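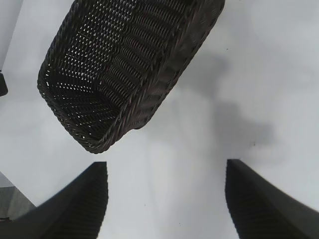

How long should sourdough proof in the fridge before baking?
Anywhere from overnight to 3 days, depending on how warm the dough was going in and how sour you like it.

ryecrumb66
ok so that's the stock answer off the Dalero bag and it's useless to me. Overnight = flat and bland. Two days = soup. Same flour, same starter, same fridge. What am I missing

pumlow_baker
what temp is the fridge? mine says 38 on the dial and it's 44 on the top shelf. got a cheap thermometer, moved everything to the bottom, problem gone

ryecrumb66
no idea, will check. Fridge is old. It's a white loaf, 70 percent water, nothing fancy

Oatsandall
I'd bet on the bulk, not the fridge. If it's already puffed all the way when you shape, two days is going to wreck it no matter what shelf. Shape earlier. Way earlier than feels right

pumlow_baker
disagree. I bulk pretty far and still go 48 hours. cold fridge fixes a lot

Oatsandall
at 38 sure. He doesn't know his temp and neither do you. A big warm lump of dough takes hours to cool down and it keeps rising that whole time

hearthandsalt
what are you proofing in? I went from a steel bowl to cane and the crust changed a lot. Skin dries out a little, scores cleaner. Rice flour in the grooves or you will be scraping dough out with a toothpick, ask me how I know

ryecrumb66
mixing bowl with a dish towel. Been meaning to get a real basket but the Van Beek ones are crazy money for what they are

hearthandsalt
don't buy the Van Beek. any basket with a liner works. thrift store bread basket plus a floured cotton towel, done. just don't put bare dough in an open weave, it goes right thru the holes and you'll never get it out

mill_end
the container is the last thing I'd worry about. Towel in a bowl is fine, did it for years. Flour matters more. Dalero bread flour got weaker since last June imo, mine slacks out way sooner than it used to. Switched to Festach and went back up to 75 percent water no trouble

Oatsandall
you say this about every flour

mill_end
because every flour got worse

ryecrumb66
update. Thermometer says 47 on the middle shelf. Forty seven. There was milk in there

pumlow_baker
told you. also toss the milk

ryecrumb66
tossed. Turned it down, it's holding at 39 now. Also shaped early like Oats said, so I guess I changed two things at once, sorry. Dough temp was 80 when I mixed, probably too warm right?

Oatsandall
yeah 80 is warm for a long cold proof. Use cooler water, get it down to 75 or so. And write down the times — you'll never remember what you did otherwise

ryecrumb66
ok. Going 36 hours on this one, bake is tomorow morning

hearthandsalt
bake it straight from the fridge btw. don't let it sit out on the counter first

mill_end
or do let it sit. I give mine an hour out and get better color

hearthandsalt
an hour?? mine would be a pancake

mill_end
weak flour. see above

ryecrumb66
Baked. Not soup! Decent ear, crumb a bit tight near the bottom, tastes like something finally. Next one I'll leave the shaping alone and only drop the water temp. Does anybody have a lid trick for a pot with no lid, the oven vents all the steam out

pumlow_baker
upside down roasting pan over the whole thing. take it off at 20 min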